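Student Robotics Project, Workshop Notebook
August 12, 2022
Entry by: Tuncay Güler
Project: Trurnola (hand-held gripper, household sorting task)

Purpose of session. To continue recording demonstrations for the sorting task and to review the object list before the report to Vasden.

Setup. The white table was used, as in July. The firmware on the gripper was not changed. The log directory was renamed to match the Plirnon naming rules, and the index now stands at 3,771 entries. Colleagues who keep local copies are asked to update their paths before the next merge.

Procedure. Two students worked at the table, one operating the gripper and one placing objects. Each recording was limited to 60 seconds. Objects were to be set down at a new angle before each attempt. Operators were reminded to begin with the fingers fully open.

Observations. Soft packaging remains the most difficult category. Pouches fold under the fingers when approached from the long side, and glossy film produces highlights that confuse the present segmentation settings. Liepiņa has proposed that pouches be approached from the spout end. The proposal is accepted for trial. Two recordings were rejected for late start and have been marked in the log.
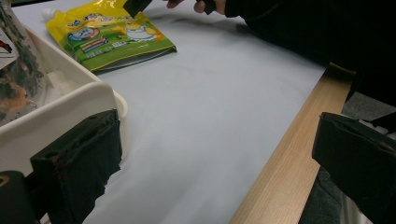

Spout pouch on the table beside the white tray, seen between the gripper fingers.

Actions. Liepiņa to prepare the trial sheet for spout-end approaches. T.G. to lower the exposure setting and repeat the pouch series. Finger pads to be inspected before the next session. Spare pads are in the second drawer.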